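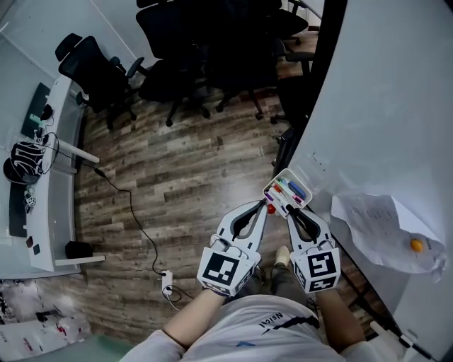 The Bratach Pair is a set of two hand-held grippers for showing a robot what you want done by doing it yourself. You hold one in each hand, you do the job, and the recording goes off to train a policy on the arms of your choice. No arm has to be present while you do it, so a session can take place wherever the job lives. Whiteboards are a favorite with our customers, and a tray of five markers in assorted colors along the bottom of the board is a fair test of anyone's patience: the fingers have to get down into the tray, close on a thin round thing that would like to roll, and come out again without taking its neighbors along. Wear whatever you like. Sleeves are fine.

We sell the Pair as a kit, as a single gripper for one-armed robots, and as an add-on for labs that already run our remote-control station. Prices are on the order form, which we update more often than this page.

What the Pair is for

Anything a two-finger gripper could do if somebody would only show it how. Picking, placing, sorting, wiping, opening drawers, handing things from left to right, plugging in connectors if you are in a brave mood. If the job needs a thumb that bends, buy something else. We can suggest a few products and will do so without sulking.

Customers mostly come to us after a season of leader arms. Leader arms are good. We make a pair ourselves, under the name Rultel, and we still think they are the right tool for heavy or slow work, or for anything where you want to feel the follower's joint limits before it finds them for you. They also weigh a lot, need a bench, and turn a two-second pick into a six-second negotiation. With the Pair you move at close to your normal speed, and the data looks like it.

The grippers

Each unit has a white plastic body with a boxy handle housing and two curved fingers. The fingers are lined with black rubber pads. The pads are the same ones we ship for the robot side, in the same shape, from the same mold, and we would ask you to use them at both ends. A policy trained on fresh rubber and deployed on worn rubber will drop things with great confidence.

The fingers are driven by a trigger inside the handle. Opening width is read at the hinge and logged with every pose. There is no motor in the hand unit. You supply the grip, and a spring supplies the mild resentment.

Weight per gripper, with pads and battery: 428 grams. We have tried to get this lower and the handle started to creak, so we put it back. Most people are comfortable for a half hour at a stretch. After that your demonstrations begin to show a philosophical attitude toward precision, and you should go and have a coffee.

Markers and tracking

The rear face of each housing has a square black-and-white marker on it, and the left and right patterns are different. This matters. The head camera uses them to tell which hand is which and to correct the drift in the on-board tracking whenever a marker is in view. The right unit has a smaller marker on the side face as well, for the moments when your wrist turns the main one away.

Please don't put stickers over the markers. Please don't laminate them either, since gloss reflects ceiling lights and the tracker will lose your hand at the exact moment you did something clever. If a marker gets scuffed, spare faces are in the kit and snap on. Left goes on left. We have written LEFT and RIGHT on the insides, and we have still taken support calls.

With at least one marker visible, the pose correction works out to roughly 100 centimeters from the camera, which is farther than most people's arms reach. With no marker visible, the unit coasts on its own sensors for a few seconds and flags the stretch in the log so that you can decide whether to trust it. You should look at what your hands are doing. Most people do this anyway, but experienced operators get casual and start looking out of the window.

The head camera

Wide lens, fixed focus, worn on a padded band. It sees both grippers, the work, and a generous share of the room you are in, with some curving of straight edges toward the sides. Undistortion is handled in the software. The raw files are kept too.

Aim it down. New operators wear it as if they were going caving and come back with forty minutes of wall. The hands should sit in the lower middle of the view when you are working. There is a preview on the phone app, and a small buzz if the camera loses both grippers for longer than you would like.

Recording a demonstration

Start and stop are on the left handle. One press starts an episode, one press ends it, and a long press throws away the last one. You will use the long press a good deal in the first hour.

Begin each episode with the hands apart and open, and end it the same way. Do the job as you would like the robot to do it, which is a humbling instruction if you have ever watched yourself put markers away. Don't tidy up between steps with a spare finger. The robot has no spare finger.

Vary things. Shift the tray, swap the pens, stand a little farther left. Leave some clutter in: a couple of small colored balls near the work do more for a policy than another dozen takes with everything clean. Chairs in the background are fine, and so are desks, bags and the cables you have been meaning to do something about. The robot is going to meet them all eventually.

How many demonstrations you need depends on the task, and anyone who gives you one number is selling something. We are also selling something, so here is ours: our in-house marker-sorting set is 184 episodes, collected by people with other things to do, and the resulting policy is decent on boards it has seen and polite on boards it has not. A wiping task needed fewer. A cap-on, cap-off task needed 603 and is still the subject of discussion in the kitchen.

Getting it onto a robot

Recordings export as synchronized video, gripper poses and opening widths, with timestamps, in an open format documented in the manual. The Seo converter, included with the kit, retargets the poses to your arms. It checks reach and joint limits, marks the episodes your robot can't follow, and tells you which moment spoiled each one. The answer is usually that you reached behind something. Human shoulders are very good, and arms on a bench are jealous of them.

You will need to give Seo a description file for your robot and the mounting position of each arm. If the arms are mounted closer together than a person's shoulders, expect to lose some two-handed episodes to collisions. A practice mode buzzes the handle when you leave the reachable space of the robot you have loaded. It is annoying and it works. Turn it on for the first day.

For fixing mistakes after training, the Pair also runs live. Plug in the link box, stand where you can see the robot, and your hands drive its grippers directly. Let the policy run, take over when it gets lost, hand it back when it is on its feet again. The takeovers are saved as separate episodes, labeled as such. Live mode needs the link box, an emergency stop within reach, and an operator who has read chapter four. Chapter four is short and we meant every word.

In the kit

Two grippers, left and right
Head camera with band and spare padding
Four sets of finger pads
Spare marker faces for both hands
Charging cradle and power adapter
Calibration board
Seo converter license, one workstation
A carrying case that closes if you pack it in the order shown on the lid

Link box and emergency stop are sold separately. The robot is also sold separately, by somebody else.

Calibration

Ten minutes, once per setup, and again whenever the head camera has been dropped or lent out. Set the calibration board upright, stand in front of it, touch the four corners with each gripper in turn and follow the prompts. If the software reports an error larger than it likes, it asks you to repeat. If it asks a third time, check that you haven't swapped the marker faces. See above regarding support calls.

Care

Wipe the housings with a damp cloth. Pads can be washed with dish soap and should be replaced when they turn shiny. Dry-erase ink comes off the white plastic if you get to it the same day and becomes a permanent feature if you don't. Ours have many features.

Store the units with the fingers open. Springs left closed over a long break go soft, and then the zero point wanders.

Compatibility

Works with the Prunitex 2 and Prunitex 2 Wide end effectors out of the box. Other parallel grippers are supported if the finger travel is similar and you print the adapter plates, files for which come with the kit. Suction cups are not supported. Five-fingered hands are admired from a distance.

Ordering

Kits ship from stock in most months. September is the exception, when every university lab in the country finds its budget at once, and lead time goes up to five weeks. Single grippers are made to order, so tell us which hand. Loan units are available for two weeks against a deposit, pads included, and should come back with the long-press button still attached.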